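Teaching a Robot by Demonstration

Print this page | E-mail this page
Last updated December 18, 2018

Teaching by demonstration is a way of getting a robot to do a job by showing it the job, instead of writing out every motion in code. A person either takes hold of the arm and moves it through the work, or steers it from a little way off with some kind of controller, and the robot's computer keeps a record of what happened. That record may be played back just as it was made, or it may be gathered up with a good many others and used to train a program that can cope when things are not quite where they were the first time. The subject goes by several names, among them programming by demonstration, learning from demonstration and imitation learning, and writers on it do not always agree on where one name stops and the next begins.

Background

The idea is a good deal older than most newcomers expect. Paint-spraying robots in factories were being led through their strokes by hand decades ago, by the same people who had done the spraying, and the practice was simply called lead-through teaching. The painter knew how to swing past the edge of a panel before letting go of the trigger, and it was far easier to let the painter do it than to ask an engineer to put it into numbers. Welding shops took up much the same habit. What those early systems could not do was adjust. If the part hung a little crooked on its hook, the robot sprayed the place where the part ought to have been.

Interest in demonstrations as material for learning grew slowly through the following years, and then rather quickly once cheap cameras and fast computers came within reach of ordinary laboratories.

Teaching by hand

In hand guiding, also called kinesthetic teaching, the arm is put into a mode where its motors hold up its own weight and otherwise give way to a push. The teacher takes the wrist and moves it about. Most people get the hang of this in an afternoon, and there is something friendly about it, a little like guiding a child's hand around the letters of the alphabet.

It has its drawbacks, all the same. A large arm is tiring to push, and the teacher's own hands and sleeves tend to get into the camera's view, so that a program trained on the pictures may come to expect a sleeve. Small, careful movements are harder than broad ones. Sunil Herath, in his teaching notes for the Kerr workshop, advises beginners to move the arm from two places, one hand at the wrist and one near the elbow, and to stop between motions long enough for the arm to settle.

Teaching by remote control

In remote control, or teleoperation, the teacher stands or sits apart from the robot. The controller can be a joystick, a pen-like device on a jointed stand, a tracked handset of the sort sold for video games, or a second, smaller arm that the larger one copies. The view of the work stays clear of the teacher's body, and what is recorded is closer to what the robot will have to do by itself later on.

The price is touch. A person who can feel a lid catching on its thread will ease off without thinking, and a person looking at the lid from across the room will often keep right on turning. Some controllers push back against the hand to make up for this, with mixed results. Maricruz Mendoza, who trained operators on the Veston project, wrote that the first hour with any controller should be spent moving nothing of value, and her trainees passed a cloth bag from one side of a bench to the other until they stopped looking down at their fingers. 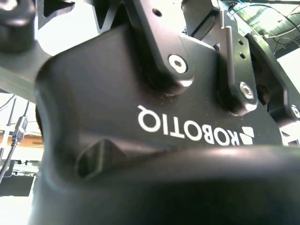 Depth is the other common trouble. Through a flat screen it is hard to judge how far the fingers are from a cup, and new operators tend to creep up on an object and then overshoot. Good lighting helps, and so does a second viewpoint off to the side. Plain practice helps most of all, and operators who have worked on one task for a few weeks will often do it smoothly while still being quite clumsy at a new one.

What is recorded

A demonstration is usually saved as a stream of joint positions, the opening and closing of the gripper, and whatever the cameras see, all stamped with the time. Cameras may be fixed to a stand, mounted near the gripper, or both. A view from the wrist is prized for the last few inches of a grasp, though the gripper itself can take up much of the picture, and a camera that has been bumped even slightly will no longer agree with the recordings made before. The Paren group kept 15 demonstrations of each task as its smallest useful set, a number it settled on by habit more than by proof, and threw out any recording in which the operator had stopped to talk.

Whether to keep mistakes is an old argument. Innes Buchanan held that a dropped object followed by a calm recovery was worth more than a perfect run, and he asked his operators to leave such recordings in. Beathag Swanson, working on the same project, preferred to file them separately – she had seen programs pick up the dropping along with the recovery. Both practices are still followed.

Playback and learning

The simplest use of a demonstration is to repeat it, and for work held firmly in a fixture this may be all that is wanted. Where objects move about, the recordings are used as examples. A program is shown what the robot saw and what the teacher did next, and it is adjusted until its own choices come near to the teacher's. This is known as behavioral cloning. Small errors can add up, carrying the robot into a position no teacher ever showed it, and one common remedy is to let the robot try, have a person take over when it strays, and add the corrections to the collection.

Teachers differ from one another, too. At Ziswood, three operators were asked to fold the same towel, and Sebastián Orellana's account of that October describes three quite separate ways of going about it, one of them starting from the middle. A program trained on all of them at once hesitated over the first fold. The group afterward agreed on a single method and wrote it on a card.

Safety

Hand guiding puts a person within reach of a powered machine, so speed and force limits are set low before anyone takes hold of the arm, and a stop button is kept close by. In remote work the operator may not see a colleague walk up to the bench, and many laboratories ask for a second person to stand watch. Loose cables deserve a look before each session, as an arm turned by an eager beginner can wind itself up in them surprisingly fast.

See also: Force feedback; Gripper; Industrial robot; Pick and place; Teach pendant

Contact the editors | Copyright 2018, all rights reserved | Back to top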